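Demthorpe Automation Boards
Home | Forums | Cells & Safety | Teleop | Members | Log in
Search this forum... Go
Last updated: March 27, 2021

Cable rules for two-arm cells: are we serious about rule 5? 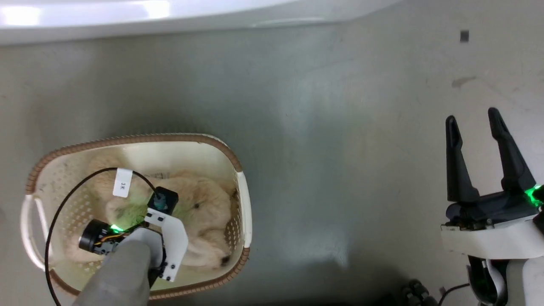 Left arm in the basket, right gripper open, cable looping over the top.

slackline_30
We adopted the Hubmann house rules for our two-arm setup in September. Thirty rules, most of them sensible, a few written by somebody who had clearly been bitten. Rule 5 is the one that's causing fights at our place: "No free cable shall cross the working opening of a container while an arm is inside it."

See above. Plush animal, probably a dog, in a laundry basket, wrist cable arcing over the lot. By the letter of rule 5 that's a stop. My coworker says a wrist camera needs slack or it stops being a wrist camera, and the rule was meant for bins with steel parts in them. Who's right? There's a sandwich riding on it.

pusa_tech
Your coworker owes you a sandwich. The rule doesn't say "unless the contents are adorable."

We run Pusa arms and got lazy about this exact thing. A loop caught a bin handle, the arm kept going, and the connector came out with a noise I'd describe as expensive. Your basket has a cutout handle at each end. Those are cable traps with good manners.

gravelmouth
Disagree. A blanket ban on loops gets you people zip-tying everything flat to the forearm, and then the wrist rotates and you've invented a cable stretcher. I have replaced more cables killed by tidiness than by snagging. Slack is fine if it's controlled: clip it at the wrist, clip it again at the elbow, and check the whole range of motion at crawl speed before you run.

pusa_tech
"Controlled slack" is what everybody calls their slack.

gravelmouth
And "compliance" is what everybody calls their broken cables. We can do this all day.

ohm_depot
What's the tag on the cable? I can make out a 3 and not much else. If it's a length, good, I'm all for marking cables. If it's an asset number you are going to run out of digits.

Also there are connectors or something on the floor by the base of the right arm. Rule 5 might be the least of it. Doesn't Hubmann have one about floor clutter?

slackline_30
Rule 11. I was hoping we could stay on topic.

ohm_depot
lol

demthorpe_mod
Merged this with the old "loops vs. ties" thread, which had reached 554 replies without a winner. Please keep the connector noise impressions to one per page.

For what it's worth, the Prurnine checklist handles it better. It gives you a maximum loop height over the container and makes you write down who measured it. People get a lot more careful with a loop once their initials are next to it.

gravelmouth
I could live with that. Loop height is a number. "Free cable" is a mood.

pusa_tech
Fine, but measure it with the arm at the bottom of its reach and again at the top. Everybody measures it parked.

slackline_30
OK. Plan is a second clip on the forearm, a height limit on the sheet, and the connectors get picked up. Coworker says this counts as a draw and wants half the sandwich.

pusa_tech
Check the rules. I bet there isn't one for that.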